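Two Hands, One Box: an afternoon with the Relto collection team

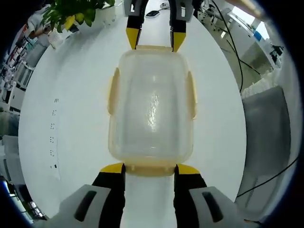 Two grippers on a food storage container, one at each end, at the Broltness office.

I'd been told to expect a lab, and what I got was an office with a round white table and a houseplant. "We like it that way," says the collection lead at Relto, who asked me to leave names out. "Homes are messy. Why would we practice somewhere tidy?"

The job is to show a learning system how people handle everyday stuff, over and over, with a gripper in each hand. Food boxes are this month's headache. "The tabs are fussy," she says. "You pinch one end, you pinch the other, and if you squeeze unevenly the whole thing skates away from you."

I had a go, and wow, it's harder than it looks! My first four tries were junk — she was very nice about it. A good collector gets through more than 100 takes in a shift, and the container set stands at 768 so far.

Do they throw the bad ones out? "Some. A fumble you recover from is gold, so we keep those." They're sorted in a tool called Skavix, which she grumbles about (the search is slow, apparently).

Next up is jars. She wants 300 takes before anyone trains on them. "Ask me again when my wrists have recovered," she says, and picks the grippers back up.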